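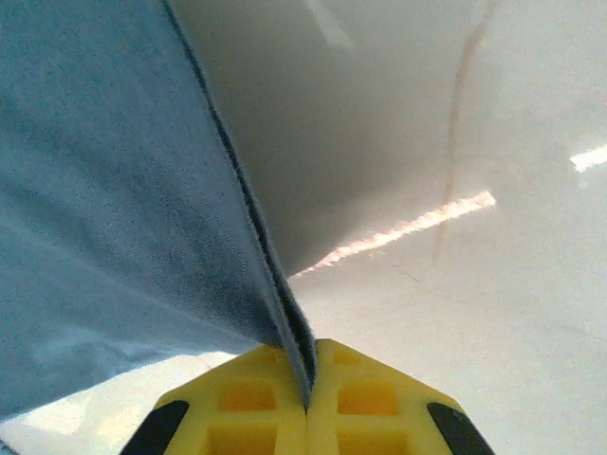 4.2 The folded edge

Figure 3. Light blue cloth hanging from a pinched corner. The doubled edge shows as a dark line running down to the point where the fabric is held.

Of all the parts of a folded cloth, the edge gets the least attention in the household literature and causes the most arguments in the household. Our participants could talk at length about drawers, shelves and the moral failings of whoever had last used the airing cupboard. Asked where a fold begins, most of them looked at the cloth as if it might answer.

We take the beginning to be the pinch. In Figure 3 the cloth narrows to a small gathered tip, and everything above it hangs on the diagonal, with faint creases and slight ripples across the surface. A cloth held in this way offers its holder one useful landmark, the line where two layers lie doubled over each other. On a pale, soft fabric this line reads as a dark strip, almost black, and can be followed by eye for most of its length. Close to the pinch it thickens and looks a little frayed, and there the eye becomes a poor guide.

The diaries collected in Hitcombe bear this out, in their way. Over the study period 12 households logged 900 separate acts of folding, a figure we report with some pride and which our families have asked us to stop mentioning. Entries were coded by Dalisay and Dankwa, working apart, and their disagreements were settled by Lumbao, who had grown up in a house with strong views on pillowcases. The coders differed on 18 entries. Almost all of these concerned whether a cloth that had been doubled over, looked at and put down on a chair could be said to have been folded. We decided that it could. The chair was coded separately.

Two habits stood out. The first, which we call edge-led folding, starts with a corner and runs the free hand along the doubled edge until the next corner turns up. The second, surface-led folding, lays the cloth flat and pats it. Edge-led folders finished sooner and complained more. Surface-led folders needed a table, and several recorded that the table was already occupied by things waiting to be folded.

Soft, fleecy or felt-like cloths of the kind in the figure were the awkward case for both groups. Such fabric does not hold a crease with much conviction. The light catches one band of it and leaves another in shade, so that a shallow ripple may be taken for a fold and a fold for a ripple. One diarist wrote of a small blanket that it had 'more edges on the way up than on the way down'. We have been unable to improve on this as a description of the problem, although Espiritu did try, and his attempt (with diagrams) is given in Appendix B.

The Mangubat scoring sheet, used in our earlier work on tea towels, makes no allowance for any of this. It asks only whether corners meet. Under that rule a blanket with a twisted middle and four obedient corners scores full marks – a result familiar to anyone who has opened a linen cupboard belonging to a guest-minded relative. We have therefore added a second item, scored from the edge alone: does the doubled line run nearly straight from the held corner to the next, or does it wander? The pilot used over 130 cloths, and the new item was quicker to score than the old one, chiefly through there being less to argue over.

Towels and sheets, which bring troubles of their own, are taken up in Section 4.3.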